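Tanport laundry swap leaves town with one very large pile of gray

August 17, 2019

TANPORT. The town's first clothing swap closed its doors on Saturday's leftovers long after the coffee ran out, and the verdict from the sorting tables is in: Tanport owns a great deal of gray.

Residents handed in 1557 pieces of clothing at the old Akpan hall on Sternska Street, well past the 1000 the organizers had planned for and a little short of the 2000 they had printed tags for. Most of it found a new home by mid-afternoon. The summer dresses went first, then the kids' raincoats, then a yellow ski suit that two grown men discussed at some length.

What stayed behind was darker. A total of 325 items were still in the hall at closing time, and organizer Merike Hunt said she could describe nearly all of them with the same word.

"We put up signs for red, blue, green and so on," Hunt said. "By noon the gray table had taken over the green table. Green didn't put up much of a fight."

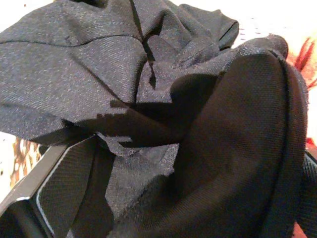 Charcoal over gray, with something darker on top, at the Tanport swap.

Folding was the other sore point. The rules, taped to the front door and mailed out with the water bill, asked for clothes to be clean, dry and folded. Two out of three was the general standard. Helpers spent much of the morning pulling sleeves out of other sleeves and looking for the ends of things.

One man brought in a bag of sweaters, walked a lap of the hall, and went home with one of his own. He was charged the usual fee, a dollar, and paid it without complaint.

The leftovers will be stored at Mivix, the secondhand shop next to the post office, where they can be picked up free of charge during opening hours. Anything unclaimed will be cut up for cleaning rags.

A winter swap is planned for December, with coats and boots added to the list. Hunt said she would welcome donations in any color and has ordered a bigger gray sign.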